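Rules for people at the table while an arm is live
Forum > Shared Workspaces > Good Practice

pleltier
Wed 25 January
We're rewriting our house rules for tabletop work with cups, cans, bowls and trays. Draft so far: one person at the table per arm, hands off any tray the gripper is working in, and everyone else stays behind the far edge.
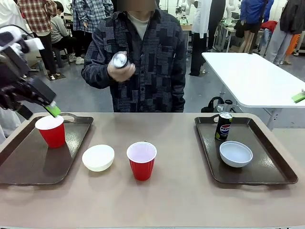

bresen_401
Too loose. "Behind the far edge" means nothing without a distance. We put tape on the floor in May and people started following the rule.

pleltier
Tape is fine for bystanders. The person resetting the objects still has to reach in, so I want a rule for that too – call out "hand in" and wait for an answer.

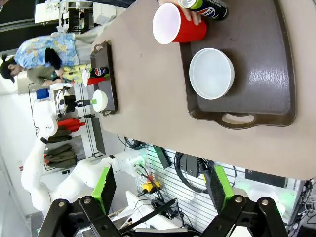 Two arms means two answers, one from each operator. If either one is silent, you don't reach.

figueiredo
Disagree on voice. Our room is too loud for it. At Nurkau we used a hold button on the table.

bresen_401
Button plus voice. I wouldn't drop either.

pleltier
OK, adding the tape and the button. The distance is still open.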